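One white sheet, one dark table

Pauline Ellwood thinks most of us work on the wrong surface. She teaches an evening class called Ornier, at Bestcombe, on setting up a table for small jobs: sorting, mending, sticking on labels. It costs $131. I went on a Thursday with my mind more or less made up, having done all of those jobs for years on a kitchen counter.

Her setup is a dark tabletop, black cloth behind it, something flat and white in front of you, and a lamp whose color she likes to change.
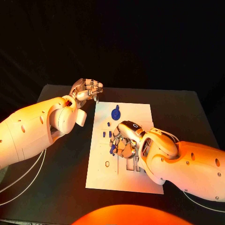
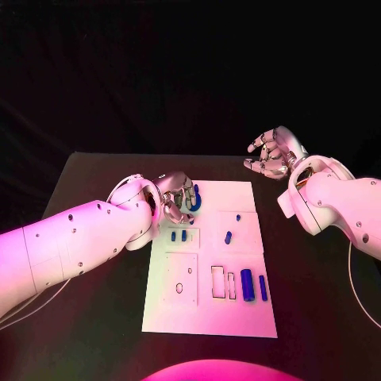 Why black?

"Your eye goes wherever there's something to look at," Ellwood said. "Give it a shelf full of stuff behind the table and it'll go there. Give it black and it comes back to the white."

I said that sounded like an expensive way to describe facing a wall.

"A wall is fine. A wall in most people's houses has a calendar on it."

She has a point about the calendar. I'm less sure about the cloth. Hers has folds in it, faint ones, and when I asked if those were part of the plan she said no, she just doesn't own an iron big enough. I liked her better after that.

The white part

The white sheet is the piece of the method I came closest to believing in. Small things get lost on a dark table, and a small blue piece shows up on white right away. Ellwood says people fight her on this at first and want the whole table white.

"Then there's no edge," she said. "With the sheet, you know where the job is. If it's on the white, you're dealing with it. If it's off the white, leave it alone."

I asked what happens when the job is bigger than the sheet.

"Get a bigger sheet."

And when that covers the table?

She thought about it. "Then you've got a white table, I suppose, and you can ask for your money back." I did check, and Bestcombe's refund window is 9 days.

The colored light

On this we didn't agree at all. Ellwood works under a warm orange light some of the time and a strong pink at others, and she says the switch keeps her from drifting. Pink, to me, seems a poor choice for anything where color matters. A white surface stops being white.

"It does," she said. "I wouldn't match thread under it."

So why use it?

"Because I like it, and I sit there a long time."

Renato Ignacio, who took the class in July and has been back twice, is no help to her here. "I tried the pink for 17 minutes," he told me. "I went back to a regular bulb. The sheet I kept. I use the back of an old poster."

Did he need a class for that?

"I'd had the poster for years and never put it on the table," he said. "So, maybe."

Ellwood says almost 400 people have taken Ornier. I asked how many still have the black cloth up and she said she doesn't call them to find out – she'd rather not know.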